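Fuvamard Bench Kit: README

Read this before you unpack the second crate. Notes for people trying the kit on loan from Zurkmont. Covers what's in it, the sample recordings on the drive, and the stuff we'd want to know before paying for one.

What you get

Two arms, two grippers, head camera, control box, the drive. Table not included. Ours is plain white, any flat white top works. Dark tops work worse, see Known problems.
Software is called Barnar. Comes on the drive, don't pull the one from the old download page, it's a version behind and won't see the left arm.

Setup

Bolt both arm bases before powering the box. Left arm first.
Run barnar-check. It moves both wrists a little, keep hands away.
If the check hangs at "gripper R", unplug the right gripper cable at the wrist, count to ten, plug back in. Happens a lot. Tuncer (they make the grippers) say it's a connector tolerance thing and have promised a new part.
Cables: leave slack at the wrist. More than you think. We had one pull out in the first hour.

Sample recordings

2,673 recordings, all two-arm, all tabletop. Each one is a folder with video, joint positions, gripper opening and a text file with the instruction that was given. 824 of them are put-in-bin / take-out-of-bin tasks, the rest is stacking, sorting, handing over from one arm to the other.
Split is by folder name, train_ and test_. Test has 400. Please don't train on those and then send us your numbers.
Labels are pass / fail / unclear. Unclear means the person checking couldnt decide from the video. Not a hidden fail.
Instructions were typed by hand, so spelling varies. "bin", "tray" and "box" get mixed up. Cartons also get called "box". Yes it matters for language models, no we haven't cleaned it.

Review so far

Good: arms are quiet, repeat well, teleop lag is low enough that you stop noticing. Small cartons are easy, the pads grip flat sides fine.
Less good: round things. Cans and rolls slide out if you close too fast. Drop the closing speed to 3 in the config and it's mostly OK.
Bad: the manual. Half the screenshots are from some other product. Also no spare finger pads in the crate, ask for them when you order.
Price: Zurkmont quote per site, so can't give a figure here. Support contract is extra and we'd take it, the phone line is the best part of the whole package.

Known problems

- Dark tabletops: auto exposure hunts, video goes muddy.
- Shiny bins can throw off the depth estimate along the rim. Add a bit of margin above the edge.
- Right gripper cable, see Setup.
- Barnar logs fill the disk, no rotation. Delete by hand.
- Clock on the control box drifts. Sync before recording or the video and joint files wont line up.

Bin tasks
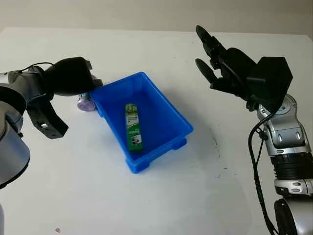 Last updated: April 2019

Blue bin, slim green carton lying in it, purple cylinder behind the rim on the left arm's side. In recordings like these the two arms can both be over the table at once, so load both joint files even if the instruction names only one side. Loader does this by default, the old script doesn't.
Bin position is not fixed and not logged. If you need it, get it from the video.

Use and contact

Research and evaluation only while the kit is on loan. Don't repost the recordings, link to this page. Kits go back to Zurkmont in June, with all cables.
Questions, bad files, missing folders: Annelies Brunner, through the Zurkmont support desk. Put the folder name in the subject line please.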